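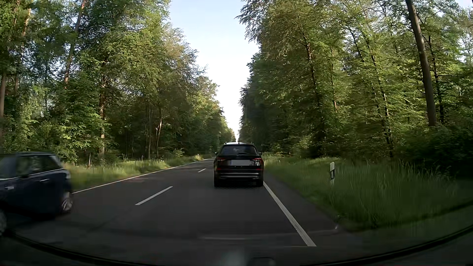
The family history group in Bendis has finished indexing the parish burial registers for Ciltusov, and the names can now be searched at the reading room on weekday afternoons.

The index holds 2652 entries taken from six registers. Wilma Lennox, who led the work, said the hardest pages were in the fourth book, where one clerk wrote surnames the way he heard them. Simon turns up as Szimon, Schimon and once as Symon – all three are listed under the spelling in the register, with a cross-reference.

Ferenc Simon found his great-grandfather's first wife in the new index. She had been missing from the family tree, and her two children had been put down to the second wife.

Another 400 entries give only a first name or a house number. Kadir Toprak is checking these against the land rolls and expects to be done in July.

Printed copies of the surname list can be ordered from the reading room. Anyone with family papers from Ciltusov or Saraç is asked to bring them in for copying. Originals will be handed back the same day.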